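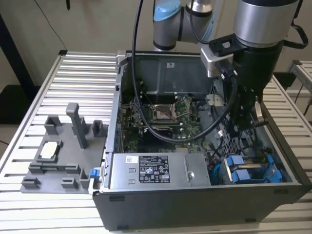 Sep 17, 2024

I promised to write up the money side of our second work cell, and I keep putting it off, so I've made a big pot of tea and I'm going to get through it before the pot is empty.

The arm and the gripper were never the hard part of the budget. We had a quote from Mertens back in March, Lanying Shao read it twice, and we signed. What ate us alive was all the little stuff! Fixture plates, for one. Every part that goes into or comes out of a computer needs somewhere to sit, and we print ours, which feels free until you add up the spools (208 dollars so far, and I'm sure I've lost a receipt or two).

Then there are the computers themselves. We buy used desktop towers from a reseller, 11 in the last batch, and I'd budget for more than you think you need. Latches and little plastic tabs don't love being opened over and over, and neither do sockets.

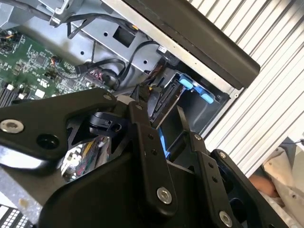

Down in the case with the gripper, near the drive bay and its blue latches.

Cuiping Liao wants a second set of fingers for the gripper, slimmer ones, and having squinted at how tight it gets in there I'm coming around. Gilleck wants 575 dollars for the pair with a 10 week wait. Truvatix is cheaper, but they haven't answered my question about the screw pattern, and I'd like to know that before I spend anything.

So the fingers go on next year's list, along with a better work light and more spare screws. If you've ordered from either place, please leave me a comment, I'd love to hear how long it really took.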